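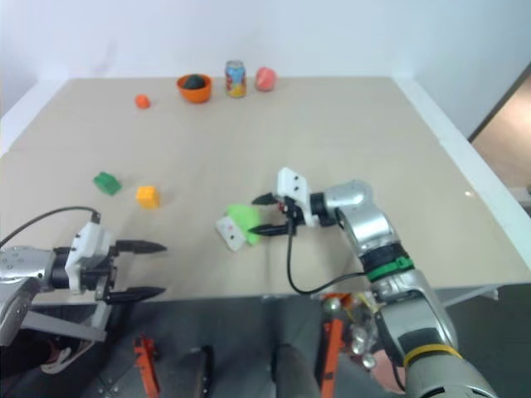
Our project for the media course looks at how short promotional clips of a television singing show are received by viewers on social media. The show we chose is the dance and singing contest Travano, which is broadcast by the channel Civance. Before each new episode the channel puts out clips in which a celebrity guest jokes with the judges. Many of these clips have product placement in them, and the product is often a small thing standing at the back of a table, like the light blue drink can next to the orange bowl, which the eye finds only after the larger things. We wanted to know if viewers remember the product, the joke or the guest.

Material and method

We collected 2 groups of comments, one from the clips of October and one from the clips after the winter break. In total we had 495 comments. We removed those with only emoji and those in languages which none of us can read. From the rest we took 200 for closer reading. Each comment was read by two students separately, and when we did not agree we discussed it – this took more time than we had planned.

Results

The guest was mentioned most often. The clip with the actor from the series Skála had the longest discussions, mostly about a nickname he gave to one judge. Almost 100 comments in our sample repeated this nickname. The songs were mentioned less, and the products very rarely. In the Pedley clips, where the sponsor's name was spoken aloud, some viewers complained about it.

Problems

Comments can be deleted by the channel, so our sample is maybe more friendly than the real opinion. We also did not ask any viewers directly. A short questionnaire would help, but we got the permission too late.

Report handed in 2021-03-20. The table with our categories is in the appendix.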